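Bench notes on the plant mister, September. Putting this in one thread so I can stop answering it in pieces. 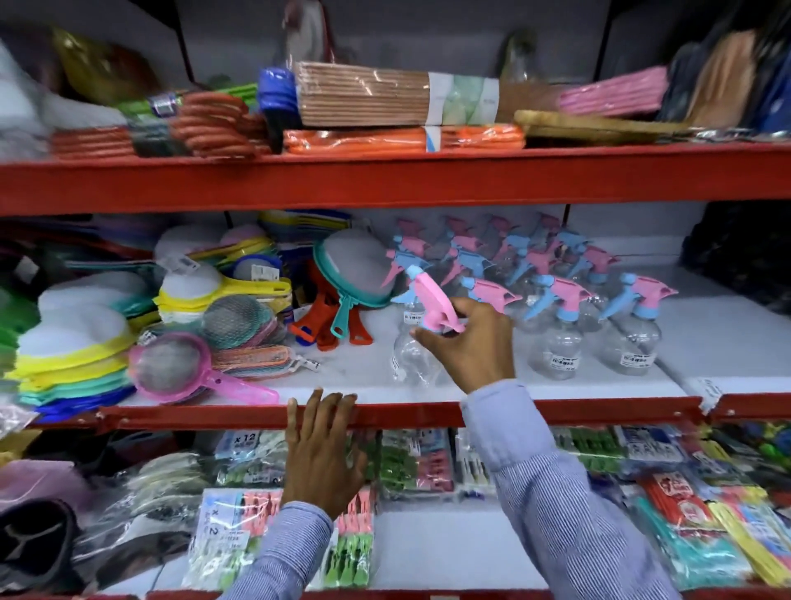

The plan is a small gantry over the seedling shelf in the shared workshop. One motor moves a carriage along the rail, a servo pulls the trigger on an ordinary spray bottle, and a timer board decides when. No pump and no tubing.

—

I did try a pump first. It leaked at the fitting twice and the second leak got into the power supply. A hand sprayer has its own pump built in, and a new one costs less than the fitting did.

—

Frame is aluminum extrusion left over from Palesa Du Plessis's camera slider. Rail is 80 cm, cut down from a longer piece. Belt and pulleys came from a dead printer. I named the thing Erell because the board wants a hostname.

—

The trigger took the most work. A 9-gram hobby servo stalls halfway through the pull. I went to a metal gear servo with a 17 mm arm and a loop of fishing line over the trigger. Full stroke now, every time I've tested it at the bench.

—

Printed cradle, version 4. Versions 1 and 2 gripped the bottle by the body and it rotated under load. Version 3 gripped the collar and cracked along the layer lines. Version 4 has a strap at the body and a shelf under the collar. PETG, four walls.

—

If you build one, measure the bottle you're going to use before you print anything. Collar diameter and the distance from collar to trigger are the two that matter. Buy spares of the same bottle while the shop still has them.

—

Power is 12 V for the motor, stepped down to 6 V for the servo. Separate grounds back to the supply. When they shared a wire the board reset on every pull.

—

Code is short. Home, move to tray, two pulls, next tray, park. Last long test was 2790 pulls with plain water. The return spring in the sprayer got soft toward the end but it still sprayed.

—

Þórey Vestergaard asked about a soil sensor. Not yet. I want it to run on the timer for a few weeks before I add anything that can give a bad reading.

—

Still to do: limit switch on the far end, drip tray under the park position, a proper box for the board (it's in a sandwich tub). Cradle files go up once I fix the strap slot, which is 1 mm too narrow.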